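Bench cell 2, two-arm station
20 October 2021

Started on the right arm's dropped grips. The log from the Daro runs has it closing on nothing at the case station more often than last week, always on the right side, never on the left. Left arm has been fine since the cable was replaced in May and I am leaving it alone apart from the checks.

State on arrival: controller up, both arms parked, no faults held. Cycle counter on the right gripper read 1,078 since the last finger change. The sheet from Corrigan says to inspect at 400 and the last initials are well before that, so the inspection was skipped at least once. Put a line in the cell sheet and moved the counter reading to the top where it can be seen.

Order of work:

Powered down the right gripper only. Fingers off, wiped the seats with alcohol, looked at the faces under the lamp. Right-hand finger polished smooth over the last few millimeters, left-hand finger still has its texture. Uneven wear like that usually means the pair is closing off center, so I checked the zero before fitting anything new.

Zero was off. Jaws commanded closed stopped short, and the encoder offset in the config did not match the one written on the label inside the cabinet door. Somebody has re-homed it without updating one or the other. Re-homed twice, got the same value both times, wrote it in the config and on the label. Old value crossed out but left readable.

New fingers from the Rarncombe bag. Two screws each, snug and then a quarter turn, no threadlocker. The previous set had threadlocker on one side and none on the other, and the dry side had backed out enough to feel by hand. Probably half the problem.

Cable. The loop on the right arm hangs lower than I like when the elbow folds. At full reach it is fine. With the elbow bent and the gripper low over the table the slack comes down, and I can get it to brush small items if I jog slowly from the right corner. Moved the upper tie 20 mm toward the wrist and tried again. Better at the elbow, but the connector then took some pull with the wrist rolled all the way over, so I went back half that distance and left it. A short spring sleeve would be the correct fix. Clitimthorpe stock one in the right bore, part not ordered yet.

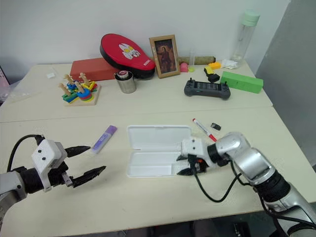 With the cable settled I ran the lid routine at reduced speed. It is the most demanding thing on the task list for finger alignment: thin wall, hinge on one side, and the case slides if the two fingers do not arrive together. First three attempts the case shifted toward the left arm before the grip was made, and the shift was the same each time. Trimmed the approach in Y until both fingers touched together by eye, then let it go at normal speed.

Count for the record: 47 closes at normal speed, two misses. Both misses were at the start, before I saw that the approach speed was still the old one from the saved profile. The profile loads after the config and overwrites it. That cost me most of an hour and I have been caught by it before, so it is now written on the label too.

Camera check. Extrinsics look unchanged. Touched off on the table seam at both ends with the right gripper and the error was inside what we accept. Did not recalibrate. If anyone pushes the back table, redo this – the seam opens up easily and everything referenced to it goes with it.

Left arm, quick checks only: screws on the gripper housing tight, fingers even, no play at the wrist. Cable tie at the shoulder is a little brittle, replace at next service.

Parameters changed today:
Right gripper encoder offset, new value in config and on label
Right approach trim in Y, lid routine only
Approach speed in saved profile, brought in line with config

Parts used: one pair fingers, two cable ties. One pair of fingers left in the bag.

Open:
Spring sleeve for the right cable, order from Clitimthorpe
Profile overwriting config at load. Needs a fix in the startup script, the note on the label is a stopgap
Inspection interval – make the counter raise a warning at 400 so it does not depend on the sheet
Daro runs can restart on this cell. Watch the right side for the first batch and log any empty close with the joint positions

Cell left powered, arms parked, speed override back at normal.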